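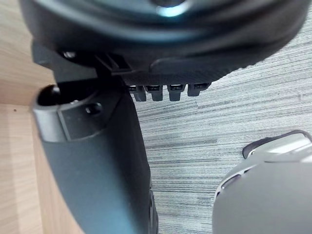 Figure 11.1. Records area, Baysal Building, with gray floor.

CHAPTER 11
Binders, Shelves, and Cabinets

Learning Goals
After completing this chapter, the student should be able to:
Select a binder of suitable size for a given set of papers.
Prepare a spine label that can be read from a standing position.
Place binders in a two-door cabinet and return them to the correct shelf.
Keep a written record of binders that have left the cabinet.

Terms to Know
closed storage, finger hole, lever arch, out card, retention date, spine label

11.1 Paper in the Working Office

Most offices keep a part of their records on paper. Signed agreements, inspection sheets, and delivery notes are often held in their original form for a period set by the office. During that period they must be stored where staff can reach them and where they will not be mixed with other papers.

The lever-arch binder is widely used for this purpose. It opens fully, holds punched sheets on two metal rings, and closes with a lever. At the Tinditico training office, whose procedures are followed throughout this unit, a binder is considered full at 400 sheets. A second binder is opened at that point, even where the mechanism would accept 500. Overfilled binders do not close squarely, and the sheets nearest the cover tear at the holes.

The area in front of a cabinet belongs to the storage space and should be planned with it. Doors that swing outward need clear floor. Boxes, chairs, and waste bins are to be kept out of their path, and cords are not to be run across a carpet where staff stand to file.

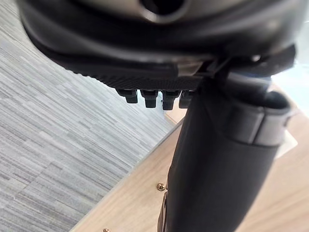

How should binders be arranged on a shelf?
Stand them upright with the spines facing out, in the order given on the shelf list, and leave enough space to grip each one.

11.2 Closed Storage

Closed storage means any unit with doors. It protects binders from dust and light and gives the office a neater appearance. Its chief drawback is that the contents are out of sight, so misplaced items may go unnoticed for some time. For that reason each cabinet is given a shelf list, taped to the inside of one door and replaced whenever a binder is added or withdrawn.

Staff open both doors before filing. A binder should not be passed through a half-open cabinet, and nothing should be left on top of the unit at the end of the day. 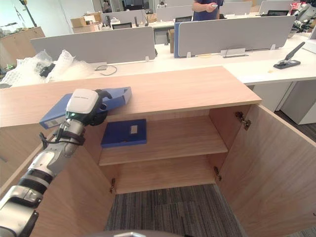
Amirul Sumampouw

The cabinet in Figure 11.3 has a single shelf, which divides the interior into an upper and a lower compartment. One blue binder lies flat on the shelf, and a second is tilted above the cabinet top. Each has a small white label. The lower compartment is bare. Students should note the position of the concealed hinges on the right-hand door and consider how far the doors must open before a binder can be set down without striking an edge.

A binder may be laid flat for a short time while a shelf is being filled. It should be stood upright once there are enough others beside it to hold it in place, or once a bookend has been fitted.

Exercise 11-A
Obtain 4 binders and one shelf list from the instructor. Label the spines using the Voltley account names on the practice sheet, place the binders in list order, and complete an out card for the binder marked August. Exchange cabinets with another student and check each other's work against the list.

Section 11.3 deals with retention dates and the removal of expired records.

Text revised 9/10/21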